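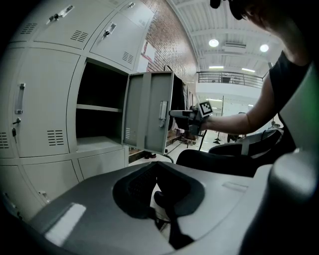

Carkby, enero

Cómo averiguar si un robot puede encargarse de tus taquillas (sin comprar el robot)

Me lo preguntan cada vez más, en el taller y en las comidas familiares: ¿ya hay una máquina que recoja, abra, guarde y cierre? Mi respuesta corta es «depende de la puerta». La larga es este tutorial, que sirve para taquillas metálicas como las de la foto, pero también para el armario de la limpieza o el mueble de las herramientas.

La idea es sencilla y bastante divertida: antes de pensar en un brazo, haces la tarea tú con una pinza en la mano. Si con tu hombro, tu codo y tus dos ojos no consigues abrir la taquilla usando solo esos dedos de plástico o de metal, un brazo robótico lo va a pasar mal. Y si lo consigues, ya sabes dónde están las dificultades, que es media faena hecha.

Lo que vas a necesitar

Una pinza de mano de las de dos dedos. Yo uso una Grodov, que se maneja con gatillo, y Rosalba Vitale prefiere una que se imprimió ella misma y que pesa la mitad (qué envidia me da a la tercera hora). También un cuaderno, un cronómetro, cinta de carrocero y unas cuantas prendas que no te importe arrugar. Si vas a grabar las pruebas, busca buena luz: el interior de una taquilla sale oscurísimo aunque tengas el techo lleno de lámparas.

Paso 1. Mira los tiradores antes de tocar nada

Parece una tontería y es donde más tiempo se gana. Dentro de una misma fila puedes encontrarte un tirador empotrado, con su cerradura pequeña encima o al lado, y en la puerta de abajo uno vertical que sobresale. Para ti son lo mismo. Para una pinza son dos tareas distintas: el vertical se agarra, el empotrado hay que engancharlo con la punta de un dedo y tirar rezando un poco.

Apunta qué tipo tiene cada puerta y hacia qué lado abre. Fíjate también en las rejillas de ventilación. La primera vez metí la punta de un dedo en una ranura pensando que así tiraría mejor, y acabé con la goma rajada. ¡No lo hagas!

Paso 2. Decide qué haces con las llaves

Una llave colgando de la cerradura es el examen más duro de todo el mueble. Hay que coger una pieza fina que se balancea, orientarla, girarla y mantener la puerta quieta mientras tanto. Con la mano lo haces hablando por teléfono. Con la pinza, mi récord está en 9 intentos para un giro bueno, y estaba muy concentrado.

Mi consejo es dejar las llaves fuera de la primera ronda. Abre las cerraduras tú, deja las puertas sin echar la llave y prueba solo el resto. Ya volverás a ellas cuando tengas ganas de sufrir.

Paso 3. Abre la puerta y colócate bien

Agarra el tirador, tira hacia ti un palmo y suelta. Luego empuja la puerta desde dentro con el costado de la pinza hasta que quede bien abierta. En dos movimientos sale mucho mejor que en uno, porque la puerta describe un arco y la muñeca se queda sin recorrido a mitad de camino – a los brazos les pasa lo mismo, y algunos se paran en seco con una alarma preciosa.

Haz seis aperturas seguidas en la misma puerta. Si fallas más de una, cambia la postura antes de cambiar de puerta. Yo me pongo ligeramente al lado opuesto de las bisagras y estiro el brazo hacia delante, sin meter el cuerpo.

Corrado Lombardi, que programa los brazos en Plilta, me insistió en una cosa que al principio me pareció de maniático: marcar con cinta en el suelo dónde pones los pies. Tiene razón. Si solo te sale moviéndote medio metro en plena maniobra, acabas de descubrir que necesitas una base con ruedas, y eso cambia el presupuesto por completo.

Paso 4. Guarda algo rígido, luego algo blando

Empieza con una caja pequeña. Si la taquilla tiene una balda a media altura, prueba primero encima y después debajo. El hueco de abajo engaña, porque la propia pinza te tapa la vista y el canto de la balda queda justo donde quieres pasar la muñeca.

Cuando la caja te aburra, pasa a los zapatos. Cógelos por el talón, de uno en uno. Agarrar el par junto funciona de maravilla hasta que deja de funcionar, y entonces tienes un zapato en la balda y otro en el suelo.

La ropa, para el final. Una camiseta doblada se deja coger si la pellizcas por el lomo del pliegue. Una chaqueta colgada es otra historia: pesa, se desliza, se engancha en el borde de la puerta y, si es oscura, a la cámara le cuesta un mundo distinguirla del fondo. Colgarla en un gancho con una sola pinza no lo he logrado nunca de forma repetible. Con dos, y Katia Sala manejando la segunda, sí, tras mucha discusión sobre quién soltaba primero.

Paso 5. Cierra, y comprueba que está cerrada

Aquí caen muchas demostraciones bonitas. Empujar es fácil; saber que el pestillo ha entrado, no tanto. Empuja con el dorso de la pinza cerca del tirador, nunca por la esquina, y después tira un poquito. Si la puerta vuelve, repite. Apunta en el cuaderno cuántas se quedan entornadas, que es el dato que luego interesa a quien tenga que pagar.

Paso 6. Pon nota a cada parte

Yo puntúo por separado abrir, meter, sacar y cerrar. Una nota global esconde lo importante. En mis últimas sesiones, abrir un tirador vertical me salió 8 de cada 10 veces y las llaves no pasaron del suspenso. Graziella Colombo lleva anotados 400 intentos con el mismo método y sus peores casillas coinciden con las mías: llaves, perchas y cualquier cosa de tela que toque el fondo.

Entonces, ¿puede ya o no?

Para puertas con tirador que sobresalga y objetos rígidos, diría que sí, despacio y con alguien cerca. Para el vestuario entero, con sus llaves, sus chaquetas y sus zapatos repartidos por el suelo, todavía no me fiaría. En el catálogo de Fiore hay un brazo que hace lo primero bastante dignamente, y el propio Amedeo Fiore me reconoció que la ropa la enseñan siempre doblada.

Si te animas, cambia los tiradores empotrados por otros que se puedan agarrar y repite el paso 3 antes de mirar precios. Y pon goma nueva en los dedos de la pinza, que la vieja resbala muchísimo en el metal pintado.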